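28 December 2024
Sorting bench, back room

Bag day again. Wanted to get through the whole backlog of liners and carrier bags before January, got maybe halfway. Notes while I remember.

Three piles this time: fold and keep, stuff away, recycle. Anything with a hole bigger than a thumb goes to recycle, no arguing. The Prirnine bags are the nicest to fold, stiff enough to hold a crease. Brukora ones are useless, slide all over and pop open the minute you let go. Stopped folding those, just knot them.

Method for keepers – flat on the table, smooth from the closed end up so the air goes out the mouth, thirds lengthwise, then roll. Tried it the other way first (mouth to bottom) and got a balloon every time. Should of known. 22 rolled and in the drawer by lunch, drawer is now full.

Thin film is the slow part. It clings to itself and to sleeves, and finding the opening takes longer than the folding. Damp fingertip helps. Rubbing the two layers between finger and thumb works too, but not on the really soft stuff.

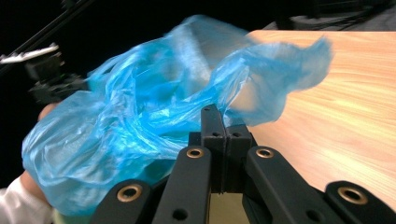
Blue bag, thin film, held with one end trailing over the bench. Still bunched up.

Blue ones: decided not to fold. Too slippery for the drawer and the creases come straight back out. They go in the Wako tin, stuffed, mouth end last so theres something to grab. Nahom Birhane wants them for lining the small bins anyway and he doesn't care what shape they arrive in.

Timed myself on one set, 60 seconds a bag is the best I can do with the rolled method. Stuffing is way quicker. If the drawer gets tight again I'd say stuff everything and forget rolling.

To do
– second tin, same size as the Wako if we can find one
– label on drawer (ROLLED ONLY), someone keeps putting loose ones in there
– ask Nahom if he wants the torn Memeck liners for packing. If no, recycle
– wipe bench before next time, static is picking up every crumb and the film ends up gritty

Left the unsorted heap in the box under the window. Please dont add to it till I've finished teh first lot. Back on it in January, starting with the big liners.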